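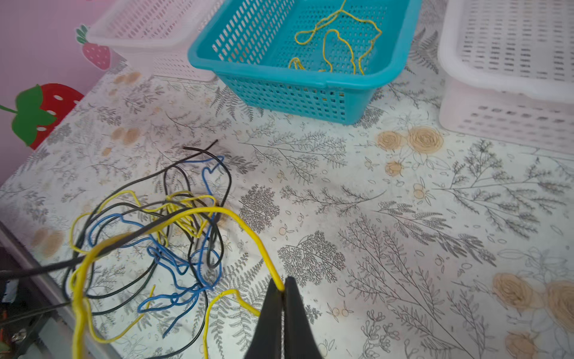 Minutes of the members' meeting, Văduva Repair and Hobby Room

Date: 4/21/21
Chair: Liviu Mocanu
Minutes written by: Emilian Buzatu
Present: 12 members. Apologies were received from 2 members.

1. Opening and previous minutes

The chair opened the meeting and greeted everybody. The minutes of the previous meeting were read and accepted with one correction: the key for the cellar shelf is kept at the Trutiretti shop, and not at the bakery next to it.

2. Sorting of the wires

The main subject of the evening was the old wires, which were for a long time together in one box. Mr. Mocanu explained that members who need a short piece of wire take a new one from the roll, as they do not have the patience to pull one from the tangle. He asked that the sorting be finished before the end of April.

The members discussed how to sort. Mr. Buzatu proposed to sort by length, but most of the members found this too slow. It was agreed to sort by color: yellow, blue and black. The three plastic baskets will be used for this, one for each color. The blue basket is for yellow wire, and there is already a thin yellow cord in it. The large white basket is for the black wires, which are the longest and need more space. The pale pink one will take the blue wires.

One member remarked that it is confusing to put yellow wire in a blue basket and blue wire in a pink one. The chair answered that a paper label will be tied on every basket. The remark was noted.

The following rules were agreed:
- Start with a loose end and follow it back through the pile. Do not pull hard.
- The blue wires are thin and already have many kinks. If a knot does not open after a few minutes, it may be cut, but only in the place of the knot.
- Every piece longer than an arm is wound in a ring and closed with a paper tie.
- Thick cable does not go in the baskets. It is put on the cellar shelf - the lower one, because the upper one is weak.
- Wire with broken insulation goes to the metal recycling and is not kept "for later."

3. The tablecloth

A question was raised about the white tablecloth with the ferns and the beige roses. It has brownish stains, and some members would like to remove it from the work table. Other members said that small things are easier to find on a light cloth, and that it is pleasant to look at. After a discussion that was longer than planned, it was decided to keep the cloth for the sorting and to wash it afterwards. If the stains remain, it will stay as a work cloth and will not be used for the open evening.

4. Purchases

The offer from Skorport for paper ties and labels was shown. The item number is 3132. The price is 17 for the whole package, delivery included. The members accepted the offer with no votes against. Mr. Buzatu will make the order.

The proposal to buy a new crimping tool from Zanora was postponed. The chair would like first to know if the old one can be adjusted.

5. Other matters

The lamp over the work table gives a weak light at the left side. A member offered to bring a clamp lamp from home - it must be returned to her after the sorting.

It was asked if children may help with the wires. The chair had no objection, if a parent sits at the same table and if the side cutters are kept by the adult.

Members are asked again to write their name in the notebook when they borrow a tool.

6. Tasks

Liviu Mocanu: labels on the three baskets, clearing of the lower cellar shelf.
Emilian Buzatu: order to Skorport, washing of the tablecloth after the sorting is done.
All members: one hour of sorting each, at a time they choose. The list hangs on the inside of the door.

The chair thanked the members and closed the meeting.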